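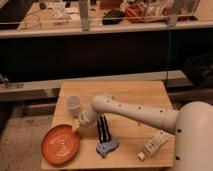 Orange plate, plastic cup, blue sponge, small white bottle. Table's the light wood one.

Search this forum Enter keywords Go

torkidum
Posted 23/02/2020
Looking for opinions on that plate. It came in a box lot with 875 other things I didn't want, and it's the only piece I've kept out. Glossy, shallow, raised rim, terracotta sort of orange. No maker's mark underneath. Would you use it or hang it?

Meredith_10
Use it. But first move it in from the corner. The left side is hanging out over the floor and I've had to get up and walk around my own kitchen.

nest vaughan
Seconding Meredith. I lost a serving dish that way in January. It was ugly, but I was used to it.

osian_skyrme
The plate's fine. I'm more concerned that the sponge has a comb stuck in it.

torkidum
It's a comb-like thing. It stands up nicely in there.

osian_skyrme
So would a fork. Sponges are for dishes. Once hair products get involved you throw the sponge out and start over.

nest vaughan
Disagree, an old sponge makes a decent stand for all kinds of small stuff. Mine holds a nail brush. Osian irons his dish towels, so weigh his advice accordingly.

osian_skyrme
Twice a month.

Stiletti
Back to the plate. Are those rings in the middle part of the glaze, or is it wear? I can see something pale in there but it's catching the light. If it's wear I wouldn't eat off it.

torkidum
Can't feel anything with a fingernail, so I'm going with glaze.

Stiletti
Then put toast on it and stop asking the internet.

Meredith_10
And stand that bottle up. Cap down on its side is how I ended up washing a tablecloth three times.

torkidum
Bottle's staying. Plate has been moved four inches.

Meredith_10
Six would be better.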